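Fried Eggs Without the Mess

Kitchen tips, January 8, 2020

Most complaints about fried eggs come down to a pan that is too hot or an egg that is too old. The notes below are for eggs fried on one side only, with the yolk left soft.

Choosing the eggs

Use the freshest ones you have. An older egg has a thin white that runs to the side of the pan and cooks to a brittle sheet before the yolk has warmed. Keep older eggs for boiling, as they peel more easily.

If you are not sure of an egg, crack it into a cup first. It takes a few seconds and saves picking shell out of hot fat. Golshifteh Fallahi wrote in to say she cracks each egg into a small sieve over a bowl, lets the watery part drain off for a moment, then slides the rest into the pan. We tried it and the edges were neater. You do have a sieve to wash afterwards, so do it straight away under cold water. Hot water sets the egg in the mesh.

The pan and the fat

A small pan is better than a large one for two eggs. Put in a spoonful of oil, or half oil and half butter, and set it over a medium heat. Test with a drop of egg white from the shell. It should turn white and bubble gently. If it spits, take the pan off the ring for half a minute and turn the heat down.

For soft whites with no colour, keep the heat low and put a lid on for the last minute. For a crisp brown edge, start hotter, leave the lid off and spoon a little of the fat over the white. Keep the fat off the yolk if you want it to stay bright.

Salt goes on at the end.

Two eggs that have run together

Cracked in side by side, two eggs will nearly always join. If you want them separate, put the first one in, wait until its white has begun to set and then add the second. If you don't mind, leave them and lift them out as one piece. Don't pull them apart in the pan, as the tear tends to run towards a yolk.

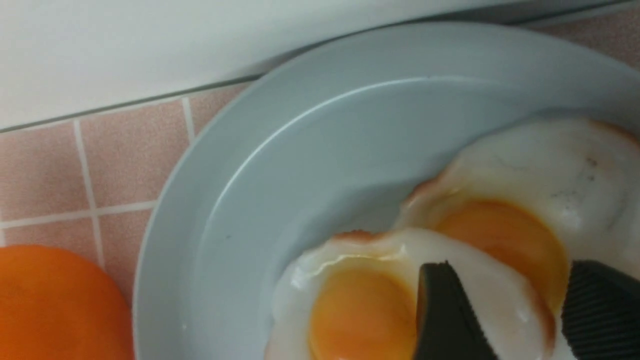

Use a wide, thin slice and oil the blade first. Go in from the side where the white is thickest, push right under both yolks and tilt the pan towards the plate. The eggs need to travel only a short way. A plate with a shallow well is easier than a deep one, and will also hold a bit of runny yolk.

Warm the plate if you can. Two minutes in the bottom of a low oven will do, or stand it in hot water and dry it well. Egg goes cold very quickly on a cold plate.

Washing up

Soak egg plates in cold water before they go anywhere near the hot tap. Dried yolk comes off with a paste of bicarbonate of soda and water, left on for ten minutes and wiped away with a soft cloth. Don't use a scourer on a matt glaze. It leaves shiny patches that don't come out.

Splashes of fat on a tiled worktop should be wiped up with kitchen paper first, then with hot water and a drop of washing-up liquid. Go along the grout with an old toothbrush. Kamran Babaei asked whether vinegar is safe for this. It is all right on glazed tiles, but keep it off marble and other limestone, and don't leave it sitting on grout.

Let the pan cool before you wash it. Cold water in a hot pan can warp the base, and a warped pan sends all the fat to one side the next time you fry.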